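Subject: Re: [rec-hockey-stats] Shot location drift at the Vindon rink

On January 31, 2019, the Driklow stats desk wrote:

> We have merged the December sheets from all four rinks and the Vindon
> numbers still look off. Home shots from the left side come out
> farther from the net than the same shots at Tanoli. Is anyone else
> correcting for this, or do we leave the raw coordinates alone?
>
> Also, does the Ginier file use feet or meters for the y column?

Taking the second question first: feet, in both columns. The header line in the Ginier file is left over from an older export and should be ignored.

On the drift, I would not leave the raw coordinates alone if you plan to compare goalies across rinks. The scorer at Vindon sits at the corner end of the press row, low down, and the far circle gets pushed toward the boards when it is marked by eye. I compared 13 home games with the same teams' road games. The median left-side shot was marked 59 inches farther out at home. The right side showed no shift worth correcting.

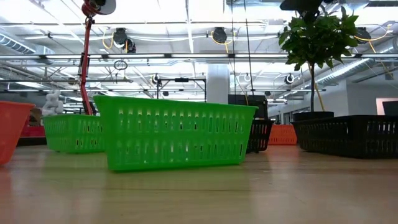 The method I used is the plain one. Pool all road shots for the season, sort them by distance, do the same for home shots, and map each home value to the road value at the same rank. Do this separately for left and right, and leave out empty-net attempts and anything from behind the red line. You need a fair number of shots per side before the mapping settles down. With nearly 2000 in the pool it was stable — dropping any one game moved the curve by less than the scorer's own rounding.

Two cautions. First, do not apply the left-side curve to blocked shots. Vindon records the location of the block and Tanoli records the location of the shooter, so the two are different measurements and no rank mapping will fix that. I drop blocked shots from any distance work. Second, deflections are entered inconsistently everywhere. If the shot type is blank and the distance is under ten feet, I treat it as a tip.

After the correction, 75 home shots moved out of the "long" bin and into the "middle" bin. That lowers the expected save rate for the Vindon goalies a little and makes their home results look better than they did in the raw table. The order of the top five does not change.

One thing I have not checked is whether the drift was there last season. The old sheets use zones with no coordinates — if anyone has the original paper charts, I can enter them.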